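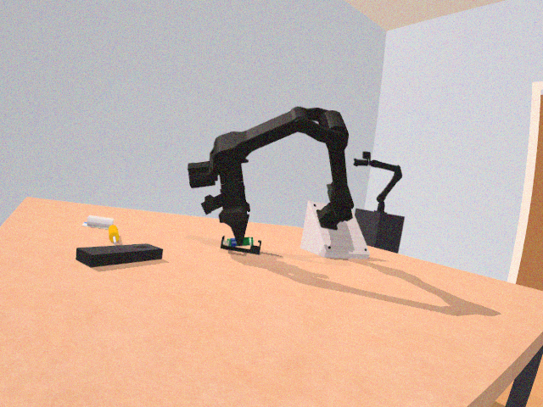

The Flister Erix is a simulation kit for tabletop robot arms, sold by Mahuika out of Pornberg. Software plus a parts library, no hardware in the box. Buyer loads an arm, a table, some objects, then tries out grasps before putting a real machine anywhere near them. In the pick task the black arm comes down from a pale wedge-shaped base and points its gripper at a low tray with a green, circuit-board-like piece in it. Shadows are rendered, walls have a bit of grain. A second, smaller arm can be placed off the table on its own pedestal. Objects are moved by hand or shuffled by script.

Versions

First release had one arm and a library of 66 objects. Version 2, out in July, took the library to 229 and added the room editor (walls, doors, ceiling color). Old scene files open in version 2 but lose there lighting settings, a known problem, still listed as open.

Licensing

Single seat is 446 dollars a year. School license covers up to 100 seats, price on request. Trial version saves nothing to disk. Support by e-mail only.

Reception

Mostly good for setup time. A first scene in around an hour, according to the maker, less if the stock table is used. Complaints are about contact: thin parts can slide through the fingers at low step rates, and raising the rate slows everything down. Manual is short and partly out of date. The chapter on wrist attachments still shows the version 1 menus.

Export works for joint paths and for camera views. Force readings export too, but only as plain text, wich some users convert with their own scripts. No import from rival simulators so far.

See also: Grasp planning; Offline programming; Physics engine

Print this article | E-mail this article
3 comments | 12 shares
Last edited 13 June 2019 | Contact | Copyright | Back to top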